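Prurmont Trade Notes
Home | Features | Repair | Interviews | Back Issues | Contact

The charging counter: an interview with Vija Jaunzems
By Cledwyn Powell
February
23 shares | 5 comments

Vija Jaunzems plans small-appliance storage and charging areas for shared housing. Her work is mostly counters: where a shaver goes when it is not in use, how long its cord is, which outlet it reaches, and what else is on that outlet. She trained as an appliance repairer and spent eleven years at a bench before moving to layout work at Lepik, a firm that fits out bathrooms and utility rooms in rental buildings.

We met in the Lepik workroom, where a stretch of stone counter is set up at standing height. She keeps cords there in labeled paper sleeves, sorted by the connector at the appliance end. The wall plug, she says, is the less useful thing to sort by.

"People have a drawer of cords and they look at the plug," she said. "The plug tells you which wall it fits. You need to know what it does at the other end, and what it puts out. Two shaver cords can look the same from a foot away and have different outputs. One is a plain mains lead, one has a supply built into the plug, one is a USB lead that needs a supply from somewhere else. I want those in three separate sleeves."

The job she was finishing when we spoke is a building of studio units owned by Stostex. Before proposing anything, she asked to survey the small appliances residents were charging on bathroom and kitchen counters. The survey logged 294 devices. Shavers and trimmers were the largest group, followed by toothbrushes and then phones.

"Phones were third, and that surprised the client," she said. "But a phone moves. It gets charged at the bed, at the desk, at work. A shaver is charged in one place and then left there. When you do a count in the daytime, the phones have gone out with their owners and the shavers are still on the counter."

She divides charging shavers into those that should stay connected and those that should not. The owner's manual settles the question, and she does not guess. Some models are made to rest on a powered stand. Others are to be charged for a stated period and unplugged. A few will not run at all while the cord is in.

"That last one brings people to the repair bench," she said. "They plug it in, press the switch, nothing happens, and they conclude the motor has gone. On many cordless models it is locked out on purpose while charging. Unplug it and try again. If it runs, there's no fault. I must have written that on a repair ticket a few hundred times."

The counter surface affects the layout more than clients expect. Stone is hard, and a shaver head is thin metal. Jaunzems specifies a tray or a mat wherever a shaver will be put down, and she asks for a raised lip at the front edge. A foil or rotary head that has hit stone from even a low height should be checked before it goes near skin. She runs a fingertip along the guard, without pressing, and then looks at it under a lamp at a low angle. Any dent or split means a new head.

"Patterned stone is the worst for finding things," she said. "Drop a small screw on it and you'll be there all afternoon. I put a plain towel down before I open anything. Light gray, no pattern."

Her views on power strips are strict. The first rule is that a strip plugs into a wall outlet and never into another strip. The second is that the rating printed on the strip applies to everything connected to it together, including anything that hangs off an adapter. An adapter adds places to plug in. It does not add capacity.

"With shavers you're rarely near the limit," she said. "They draw very little. The problem is what gets added. Somebody sees an empty socket and plugs in a hair dryer, or a small heater in winter. Now the strip is carrying a load it may not be built for, and it's sitting under a pile of cords where you wouldn't notice it getting warm."

For that reason, her plans keep heating appliances on their own wall outlet, with a label. Chargers get a separate strip, fixed to the wall or to the underside of a shelf with the sockets facing sideways. She does not allow a strip to lie on a counter within reach of a basin. In the Stostex units the distance available was short, and she moved the charging point to the opposite wall.

I asked about color. The sample shelf at Lepik holds strips, cords and adapters in several colors, and I had assumed this was decoration. Jaunzems said it was partly that. She began ordering colored parts from a supplier called Drolletti after a shared laundry room project in which every cord was white.

"There were five people using one shelf," she said. "All white leads, all the same length. Every time somebody wanted to unplug their own thing, they pulled the wrong one. After that I gave each person a color. Pink cord goes to pink adapter. You can trace it by eye without lifting anything."

The system has limits. Residents bring their own cords, which are usually black or white, and the scheme breaks down within a season. She now supplies colored tape as well and asks for a band at each end of the lead, one near the plug and one near the connector. A band in the middle is no use to anyone.

Cord length was the next item. She measures from the outlet to the place where the appliance will rest, following the path the cord will take, and adds a hand's width. Anything beyond that is coiled and tied. Coils should be loose, with no tight bend where the cord meets the plug, and a lead that is carrying any real load should be laid out and not coiled at all. For a USB lead feeding a shaver, a loose coil is acceptable.

"Most failures are at the ends," she said. "The first inch out of the connector. People wrap the lead around the body of the shaver, pull it snug and put it in a bag. Do that every morning and the conductor breaks inside while the outside looks perfect. Then it charges if you hold it a certain way. When somebody tells me it charges if they hold it a certain way, I throw the cord out and don't test it."

She also checks the socket on the appliance. Hair and dried foam collect in it, and the connector will not seat. With the shaver off and disconnected, she clears the opening with a dry wooden pick and looks for discoloration around the contacts. She does not use water or anything metal. If the connector still wobbles after cleaning, the socket itself is worn, and on an inexpensive shaver the repair will probably cost more than a replacement.

Cleaning follows a fixed order at her bench -- unplug, open the head, tap out the debris, brush, rinse only if the manual says the head can be rinsed, dry fully, close. She leaves an opened head on a towel overnight before charging. A shaver that is marked as washable is not always washable with the cord attached, and she treats every one of them as if it were not.

Cledwyn Powell: I asked whether residents follow any of it.

"About the drying, no," she said. "About unplugging before rinsing, yes, mostly. I put that one on a card at eye level. One line of text. The first version of the card had a whole paragraph and it might as well have been wallpaper."

The Stostex plan as delivered has a shallow shelf in each unit with a lip at the front, a fixed strip on the wall behind it, and hooks below for leads that are not in use. The shelf holds two shavers and a toothbrush side by side. It was tested with larger bodies and with travel models, and the spacing was widened once when bulky charger blocks were found to cover the neighboring socket.

"Charger blocks are what ruins a strip layout," Jaunzems said. "On paper you have a full row of sockets. Then one block goes in and you lose the next socket, sometimes the one after. I put the block at the end of the row, facing out, so it overhangs nothing. If there are two blocks, one at each end. If there are more than two, I ask what they're all for."

She expects to return to the building once the units have been lived in for a while, to see which hooks are used. On earlier jobs the lowest hook was always empty, and she would like to know whether moving it up makes a difference.

Before I left she went back to the question of labels. Her current practice is a small tag on every lead with the name of the appliance and the output in volts and amps, written in permanent pen and covered with clear tape. She writes the tag on the day the appliance is unpacked, while the lead and the shaver are still in the same box.

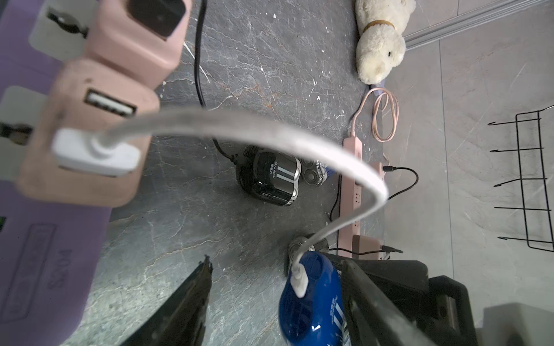 "After that you're relying on memory," she said. "With one shaver in the house, fine. With two, from different makers, I'd want the tags on. Check the maker's name on the body, check the input printed next to it, and write down the same figures on the lead. If the print is too small, use a magnifier. And if you can't match a lead to anything you own, it goes in its own sleeve with a question mark on it, and it doesn't get plugged into anything until you know."

Previous interview | Next interview | Back to top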